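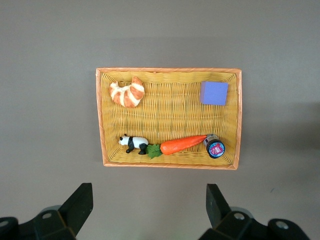 Getting the small toys under control

26/10/2026

I have been putting off the toy shelf since April. It was never a disaster, but every time I vacuumed the lounge room I ended up on my knees picking bits out from under the couch, and every time I put them back on the shelf they went somewhere different. Over the long weekend I finally dealt with it.

The big things were easy. Trucks go on the bottom shelf, board games go on top, and the dress-ups live in the old suitcase behind the door. The trouble is everything that fits in a child's hand. Play food, little animals, blocks that have lost the rest of their set. They don't belong to any category big enough to earn a tub, so they drift.

I tried a tub anyway, a deep plastic one with a lid. It lasted a fortnight. The kids couldn't see what was at the bottom, so they tipped the whole lot out to find one animal, and then went off to do something else. I also tried a set of drawers from Ulside, which looked tidy and jammed constantly. Those are in the garage now with screws in them, and they're very good for screws.

What has worked is small wicker baskets. I already had one, a golden yellow one with a paler wrapped rim, that used to hold bread rolls at Christmas and sat on top of the fridge the rest of the year. It's rectangular, and the sides slope, so you can get a hand in without scraping your knuckles. I put a few things in it as a trial, including the toy croissant, the purple cube and the little panda, and left it on the table to see what happened. The kids played out of it all afternoon. At tea time everything went back in without me asking twice.

So I bought more. Murketti had some in a similar size, and I picked up 4. The weave is a bit coarser than the old one and the colour is greyer, but they sit side by side on the shelf without a gap, and I'm not fussy about matching.

I've kept the rule simple. Each basket gets a small handful of things and no more, and they don't have to go together. I started out sorting by type, with all the food in one and all the animals in another, and it didn't suit how my two play. A panda is going to want a croissant. Mixed baskets get used for longer, and I swap things between them on a Sunday night when I remember.

A few notes for anyone thinking of doing the same:

Run your hand around the inside before you buy. Some wicker has sharp ends poking through at the corners. I clipped two off one of mine with nail scissors and it's been fine.

Don't line them. I made a liner out of an old pillowcase and it bunched up, and everything ended up underneath it.

Crumbs and sand go through the weave and onto the shelf. I put an old placemat under each basket and shake it out the back door.

To clean the basket itself I use the brush attachment on the vacuum, then a damp cloth, then an hour outside in the shade. Full sun made one of my old ones go brittle.

The leftovers filled two shopping bags. One went to the op shop. The other is on the top shelf of the linen cupboard, and I'll bring it out when the weather turns and we're stuck inside. I threw out very little - a few cracked plates from the tea set and a cow with three legs, which I checked with the owner first.

The shelf has stayed tidy for a week and a half. The couch still collects a few things, mostly blocks, but I can get them out with one sweep of the broom. Next job is the craft drawer. I opened it yesterday, found a glue stick with no lid stuck to a pack of pipe cleaners, and shut it again. I might have a go on the weekend if it rains.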